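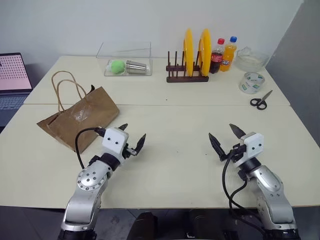
Both arms on the big table with the pointed fingers fitted, grippers open.

Drulden pointed fingers on a two-arm setup: a long-term review

I have now put 500 picks through the Drulden pointed fingers on each arm, and I'm ready to say it: these are the nicest small grippers I've used. I came to them from the Gauthier parallel jaws, the ones with the flat rubber pads, and I expected to miss those pads a lot. I do miss them for one job (more on that below), but I haven't put them back on.

Some background if you're new here. I run two arms side by side at the front of one large table, mostly on household stuff. I like clutter that fights back a little: a paper bag with twisted handles, a steel cup lying on its side, plates standing in a rack, soda bottles, scissors. If a gripper only works on foam cubes I don't need to read about it, and I'm guessing you don't either.

Fitting them

Two screws on top of the white housing, one cable into the side, done. The first arm took me 13 minutes including the time I spent looking for the right hex key, and the second went faster. The controller picked up both without any fuss. I set my open and closed limits, saved them, and haven't had to touch them again, even after swapping tools back and forth in October.

My one gripe is the cable. It's stiff and it's long, so you end up with loops hanging near the wrist. Think about where yours will go before you start running big wrist turns! I had one snag on a bag handle in the first week and it pulled the bag halfway across the table. Clips help. I'd still love a shorter cable in the box, or at least the choice of one.

Picking things up

Thin stuff is where these fingers shine. Plates in a rack used to be my least favorite task, because the Gauthier jaws were too fat to get between them and I kept knocking the neighbor over. The pointed tips slide right in. You come down from above, close slowly, lift straight up, and the plate just comes along. I grinned like a kid the first time.

Twisted paper handles are great too. So are scissors, as long as you go for one of the handle loops and leave the blades alone. A roll of packing tape is almost too easy: one finger in the hole, one outside, close.

Bottles are fine. A full soda bottle is heavy and slick, and I had better luck grabbing just under the cap than around the label. With a wide approach I could do the label too, but I got a slow twist on the lift that I never fully tuned out. This is the job where I miss the rubber pads.

Steel cups on their side are hit or miss. Anything round and shiny gives the tips very little to hold, and my depth camera doesn't love the reflections either, so I can't put all of that on the gripper. Balls are similar. Get the center right and it's perfect, get it a little wrong and you're chasing the thing over the table edge.

Keabetswe Ngubane asked in the comments on my last post whether the tips scratch plates. Mine haven't left a mark I can find, but I keep the closing force low, and I'd go lower still with glass bowls.

Two hands together

I do a lot of bag work with one arm holding the opening and the other loading, and the narrow tips make this so much easier. They take up hardly any room at the mouth of the bag. With the old jaws I had to plan around my own hardware all the time.

What about the Genus?

I had a Genus three-finger on loan from the Serkalstead meetup for a couple of weeks. It's lovely on balls and cups, better than the Drulden by a good margin. It's also heavier, slower to close, and no use at all in a dish rack. If your work is mostly round objects, try one.

Settings I ended up with, out of a possible 600 on the force scale: 200 for plates and paper, a bit more for bottles. Slow close for everything. I'm trying some thin silicone sleeves on the tips next and will add a note here once they've had a fair run.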